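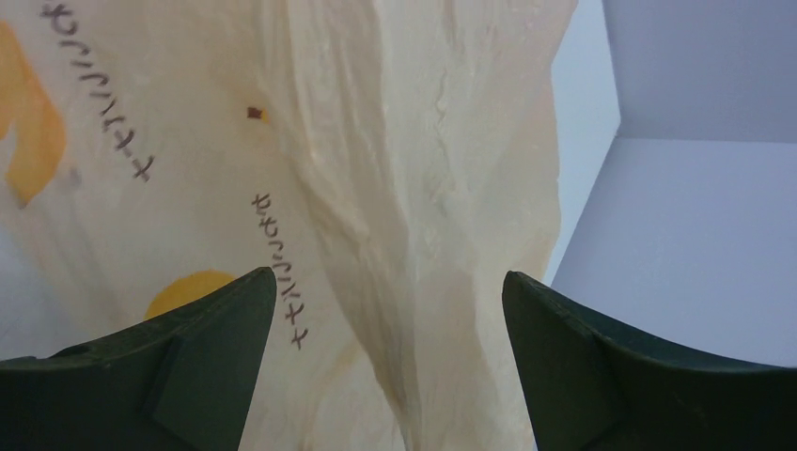
The man who wants you to keep your shopping bags

Arnaldo Falcão has taught his kitchen storage class, Cudine, for almost five years. It meets in the back half of a rented storefront, it runs four evenings, and the second evening is given over entirely to plastic bags. I told him on the phone that I found this hard to believe. He said to come and ask whatever I wanted.

I should say where I stand. I have a drawer full of bags at home, and I think of it as a failure. Every few months I push the whole lot into one bag and take it to the bin at the supermarket, where I assume something responsible happens to it. I don't feel I need a class for that.

"You don't need the class for that," Falcão agreed. "You need it for the drawer. Why do you have the drawer?"

I said everybody has the drawer.

"Right, and what comes out of it? You go in for a bag, you pull one, four come with it, and you shove three back. So now it's worse than before you opened it. People do that for twenty years and then they tell me storage is common sense."

It was a fair description of my kitchen, but I've heard good descriptions of problems from plenty of people with something to sell. The full course costs more than I would spend on anything in that drawer. Falcão doesn't dodge the question of money. The last course brought in $2790 before rent, he told me, and he still works days at Prulo, a wholesaler of restaurant supplies. "If this is a racket, I'm bad at it."
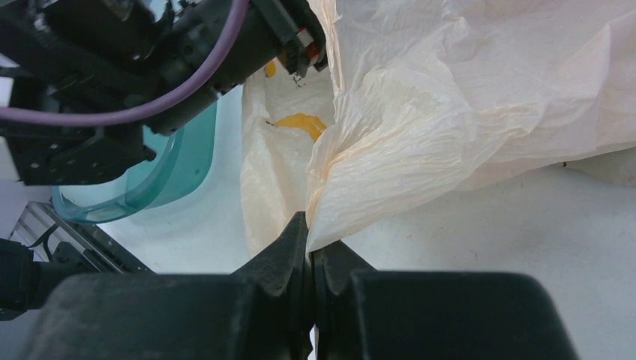
His method starts with emptying, and he is strict about it. Before a bag is folded or stored it has to be opened at the mouth and looked into, because in his experience people put away bags with things still in them: receipts, twist ties, half an onion skin. I thought he was exaggerating for effect. Then again, a crumpled cream-colored bag of the thin kind, with a bit of yellow-orange showing down in the opening, doesn't tell you much at a glance. The film is translucent, so the color could be something lying inside or it could be print showing from the other side, and with that much wrinkling I wouldn't want to bet on it. Falcão's answer is that you shouldn't have to bet. Open it, look, done.

"And clear some space first," he said. "If there's a bowl out, move the bowl. Folding on a crowded counter is why people give up."

After emptying comes flattening. He presses the air out from the closed end toward the mouth, using the side of his hand, and lines up the handles if there are any. Then he folds the bag lengthwise into a strip and turns the strip over on itself until he has a small packet. He did one for me while talking and I timed it on my phone without telling him. It took a good deal longer than shoving it in a drawer.

I told him afterward. He laughed, but he didn't concede much.

"Sure. And how long do you spend looking for one that doesn't have a hole in it?"

I don't know how long I spend. I suspect he doesn't know either. This was my main trouble with the whole conversation. Falcão talks about time saved as though someone had measured it, and when I asked whether anyone had, he said his students tell him. His students have paid for the course. They would tell him that.

He is better on what to throw out. A bag with a split seam goes. A bag that held raw meat goes, and he won't discuss washing it. Anything that has gone brittle goes too, and he has me crush one next to my ear so I can learn the sound. Paper bags with store logos, which people keep because they seem too nice to lose, he treats with open contempt. "Nobody is ever going to need a paper bag from a shoe store. They keep it in February thinking about Christmas."

I asked about the printed ones. My sister brings me bags from her trips, and I have a few I've never used.

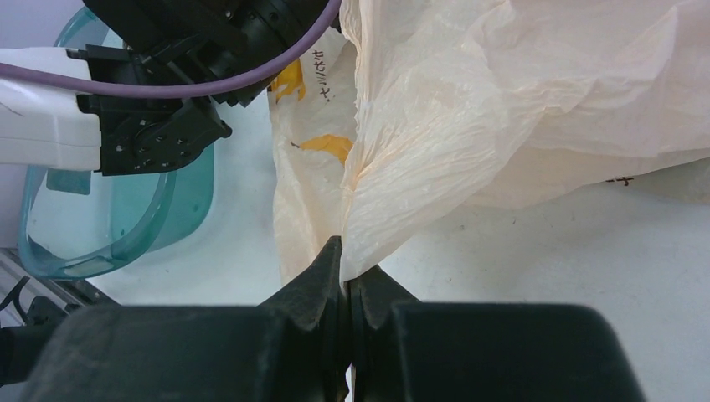
Falcão believes the decorated bag is the hardest one to deal with, since it gets kept for its looks and then stored so badly that you can't see the looks. He has a point. On a pale shopping bag with orange-yellow shapes and dark Japanese lettering, the creases swallow most of the design. Let the loose plastic bunch up and one shape slips partly behind a fold, while another reads as little more than a smear of color. If you were saving it for the picture on the front, you've saved a wad. His rule is that a printed bag gets folded with the print facing out, so you know which one it is, or it gets used this week for the trash like all the others.

"Use it for the trash?" I said. "The nice one?"

"You're not using it for anything now."

I pushed him on the bigger question, whether any of this matters. A folded bag is the same amount of plastic as a crumpled one. It goes to the same place in the end. I've read enough cheerful articles about small habits to distrust the genre, and I asked if he was telling people that a tidy drawer does some good in the world.

"No," he said. "I had a woman ask me to put that on the flyer, about the planet. I wouldn't do it. If you want fewer bags, take fewer bags. Bring a tote. My class is for the ones you've got."

That raised my opinion of him somewhat. It dropped again when he brought out the Lilterus, a slotted box he recommends for holding the finished packets. A friend of his makes them. He gets no cut, he says, and I have no reason to think he does, but I noticed that the class on needing less stuff arrives, by the end of the second evening, at a box. An old shoebox would hold the packets as well. He admitted this when I asked. "The shoebox is fine. The lid's annoying."

We finished up at Bite, the sandwich place next door, where he ordered soup and was handed it in a plastic bag with a second plastic bag around it. He took out the container, checked inside both bags, and put them flat in his coat pocket.

I asked if he ever just throws one away.

"When I'm tired," he said. "Last night, for instance."

At home I tried the fold. My first packets came undone in the drawer overnight, and I hadn't pressed the air out properly on any of them. The second batch held. I've done maybe half the drawer and I still can't say whether I'm going to do the rest. I did find a roll of tape in one of the bags, which annoyed me, as I'd bought another in the meantime.

The next Cudine course has places left. Falcão asks that you bring your own bags, unfolded.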